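Ticket 677: Hemell moisture meter reads the same on everything
Status: open
Opened: 22 January 2018
Product: Hemell two-pin meter, bought through Fliltton
Site: Clundumdale workshop

Problem as reported: meter shows 5 percent on every board, including stock that came in from the open shed. I don't believe it. Nothing in that shed has been near 5 percent since July.

Tried so far:

New battery. No change.

Held the pins in free air. Display should go blank and it still said 5. Fliltton support told me this was "within normal behavior." I asked where the manual says so and got no answer.

Changed the species setting from softwood to hardwood and back. The number didn't move, and I doubt the setting does anything on this unit.

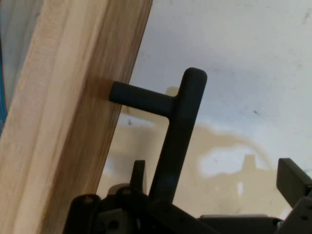
Page 2 of 3

Support then suggested I was testing on end grain. I wasn't. Pale boards, pins pushed into the wide face, along the grain, well away from the ends. Same reading.

Borrowed an old Lüthi meter for comparison. It gave different readings on different boards, as you'd expect, and went blank in air. I'm not claiming it's accurate, only that it responds.

Reply from support: "Please perform a factory reset and allow the unit to acclimate overnight." Done. Still 5.

The box says the unit is good for 3,000 readings between calibrations. I've taken maybe a few dozen, so I'm not paying for a calibration.

Requested: replacement or refund. Please don't close this ticket as resolved again until one of those has arrived.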